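Handout 2: House rules for recording with the hand-held grippers

Merkside teaching lab, notes for the November group

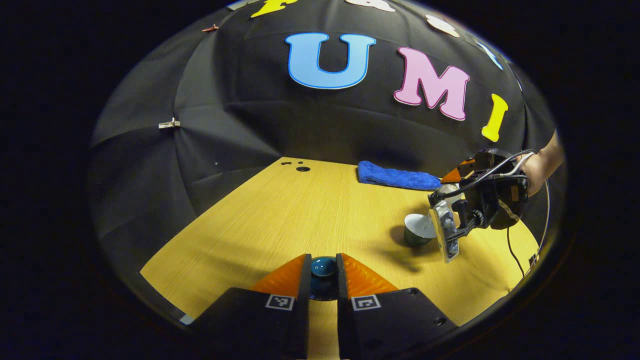 OK, so last time we ran out of minutes before I got to the rules, and a few of you went off and recorded without them. No harm done, but please read this before you book a slot. I'm keeping it short!

Start with the markers. The little black-and-white squares on the fingers are how we work out how far the gripper is open, so keep your thumbs off them and don't clean them with anything rough. If one is scratched or peeling, stop and tell Yoon-hee Ban. Don't glue it back yourself (I did that once and spent an evening throwing away good recordings).

Pads next. Look at them before each run. A worn pad slips on glazed cups, and then you squeeze harder, and then we all hear the crack.

When two people share one table, agree out loud who moves first. I know it feels silly. Ro-un Moon and I still say "mine" and "yours" every single time, and we've been doing this for years. Keep your cable on your own side and never reach under the other person's gripper.

Go slower than you want to. A person can flick a cup upright in no time, but an arm has to be able to repeat what you did, so if your wrist does something fancy, do it over.

Don't tidy up in the middle of a take. If a cup tips over by accident, finish or stop, mark the take as failed, and keep the file. Failed takes are useful – deleted ones just leave holes in the log that I have to explain to Anselmo Correa.

Naming: table number, your initials, take number. No spaces. We have almost 3000 takes on the Gralport drive by now and I really can't go hunting for "final new cup".

Take a break after 11 takes, even if you feel fine. Your grip gets sloppy before you notice.

For next time, read the Raudsepp notes on shared workspaces and bring one rule you'd change. Geum-ok Yeom has the paper copies in room 2205, and she's usually there until 4 p.m.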